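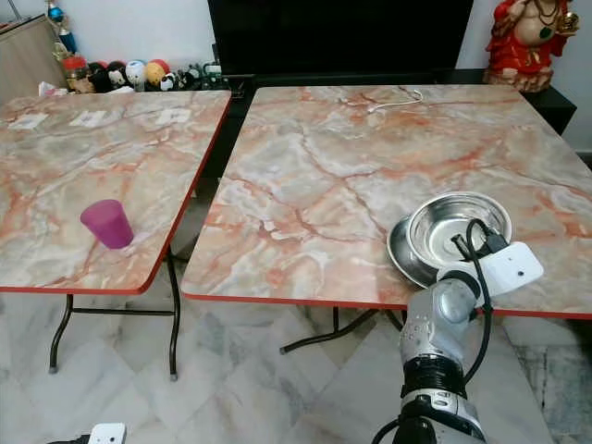 I've been on a campaign against the matching dining set for years, and I'd like to make my case properly, because my sister says I only ever make it at parties after the cake. When my husband and I moved to Pendham we had no furniture to speak of, and everyone told us to save up for a real table. So we ate on the floor for one whole winter, saving. What we should have done is buy a couple of folding tables with loud tops, the pink and gray marble kind with a thin orange-red edge, push them together when people came over and pull them apart when they left. I love that look. It makes no attempt to pass for an heirloom, and you can put a purple plastic cup down on it without anyone diving across the room with a coaster.

Instead we spent 2000 dollars on a dining set. Table, 6 chairs, all in the same dark brown, from the Stisalach line at a store called Flomby that has since become a gym. I remember signing for it and feeling very grown up. Then it came through the door and the room was simply gone. You had to go sideways to get to the window. The chairs were so heavy that my mother, who is not a weak woman, stopped pulling hers out and just sort of slid in from the side.

And we didn't use it! I think this is the part people with big tables won't admit to. We had it for years and ate most of our dinners at the kitchen counter, or on the couch with a towel over our knees, and the table held mail. It held mail, a sewing machine, and one February a jigsaw puzzle of a harbor that we never finished and were too stubborn to break up. When guests came we spent an hour clearing it off, and by the time they sat down I was cranky and the rice was stuck to the pot.

Compare that with Yvonne Parsons, who lived two doors down and had the best dinners on the street. Yvonne had card tables. She had a door on trestles. She had something out of a school cafeteria that wobbled if you cut your meat too hard. She'd set them up wherever the weather told her to, in the hall if it rained, out on the driveway if it didn't, and you'd end up next to somebody's uncle with your elbow in the potato salad. I once counted 27 people at what we all called the Parsons table, though it was never the same table twice. I can't tell you what any of it looked like under the cloths. I can tell you exactly what she cooked.

My friend Phyllis Rowbotham disagrees with all of this, and she's read an early version and wants it noted. Phyllis paid 3000 dollars for her oak table and says it's the one thing in her house that makes her kids sit still. She says a folding table tells your guests they're temporary. Well, they are temporary, Phyllis, they go home at ten. But I take her point about the kids, and I'll admit her table is beautiful, and that I've stroked it when she was out of the room.

Where we really differ is on what a table is for. She wants one that waits for the family to come back to it. I want one I can carry down the steps by myself, with a top I can wipe with a wet rag, that goes behind the bedroom door when I feel like having a floor again. I like a floor. You can dance on it, or lay out a quilt, or let a toddler run in circles until he falls over.

We sold the dining set in the end to a young couple who were just starting out. They measured it twice and were so pleased. I tried to talk them out of it, right there in my own hallway, and my husband had to send me to go look for the extra screws.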